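Home | Notebook | Seed & Spore Log | Walks | Contact

Filed under: Drying and storage, Mushrooms

February, Sunday, bench 2

Second go at drying the winter chanterelles from the Prolholm wood. Boglárka brought in 930 g, cleaned weight, picked from the mossy bank below the Furnival path. Brushed only, no washing this time. Split the larger ones lengthways and left the small ones whole.

Loaded the Zendden dryer at 9.15, four trays, lowest setting. Swapped top and bottom trays at noon. The whole ones were still leathery at the stem when the split ones snapped cleanly, so in future split everything. Final dry weight 81 g. Jarred with the lids left loose overnight, to be checked for misting before they go on the shelf.

Edit wants 200 g of the fresh hedgehogs kept back for the pickling test. Brine as before: 1000 ml water to the cider vinegar in the big pan, bay, no garlic. Last batch was too sharp. She thinks it was the Cekholm vinegar and I think we left them in too long before bottling. Try both changes separately.
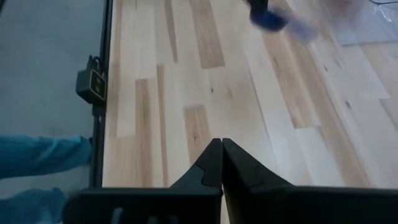 Page last changed: February, 16:40

Spore print from the brown-capped one by the stile came out white on the dark card and very faint. Not enough to name it. Not for eating, bagged apart and labelled. Boglárka will go back for an older cap and dig out the whole base.

To do: new blotting card, sharpen the small knife, ask at Furnival whether the lower gate is open again. Move the acorn flour to the cold cupboard.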